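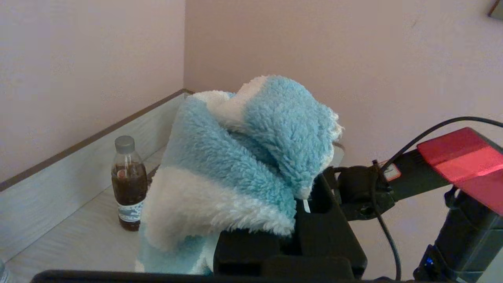

About Trallton

Trallton launders, repairs and stores household blankets, throws and bedspreads. We work for private customers, for holiday lets and for a small number of care homes. The firm was started by Damian Ruchti, who had previously run the finishing room at a carpet works, and it still occupies the unit at Vombridge where he installed the first two washers.

What we handle

Most of the work is deep-pile and plush fabric: fleece, sherpa, faux fur, chenille and long-haired wool. Flat-woven blankets are accepted and go through a separate line. We do not take duvets, pillows, curtains or anything with an electrical element.

Long pile behaves differently from flat cloth. The fibres hold water, so a throw that weighs little on arrival can be a heavy load after the rinse. They also mat if they are dried under pressure or at too high a temperature, and matting of this type cannot usually be reversed. Our programmes use a low fill, a long rinse and a slow spin of 800 revolutions per minute.

Striped and banded items

Blankets with pale and coloured bands are washed on their own programme. Each colour is tested on an inside edge with a damp white cloth before the item is booked in. If colour transfers, the customer is contacted and the item goes no further until we have a reply. Blue next to white is the most common combination we receive.

Drying and finishing

Items are dried in moving air and turned by hand at intervals. When the backing is dry, the pile is brushed, first against the lie and then with it. Borders are brushed last, with a softer brush, and any fraying is noted on the ticket. Small repairs to edges are carried out by Andri Hollenstein, who runs the sewing bench and also trains new staff in finishing.

Folding

Plush blankets are folded loosely in thirds along the length and then rolled. We do not press them, and we do not vacuum-pack them, including on request. A sharp fold left in deep pile for a winter will show as a line.

Storage

The storage room has 86 shelves, open at the front and lined with unbleached cotton. Items are stored one to a bay, in a cotton bag, with the ticket number on the outside. Summer storage ends on 23rd October. Anything not collected by then is moved to the upper level and charged at the winter rate from the start of November.

Records

Every item has a Wakier number. Wakier is our own ticketing system, named after the street where the first shop stood. It records fibre content, size, condition on arrival, programme used and any repair. It now holds more than 2000 items. Customers may ask for a copy of the record for their own blanket at any time.

Premises and staff

We have a team of eight. Washing, drying and finishing are on the ground floor at Vombridge, with the sewing bench and storage above. Our collection counter is at Nogueira, the dry cleaner's on the market square, where items can be left and picked up during normal shop hours. Blankets left at the counter are brought to the unit the same evening.

Terms

Prices are by weight, measured dry on arrival. Care labels should be left in place. Where a label is missing, we identify the fibre ourselves and treat the item on the gentlest programme. Please remove brooches, name badges and loose pins before handing the item in.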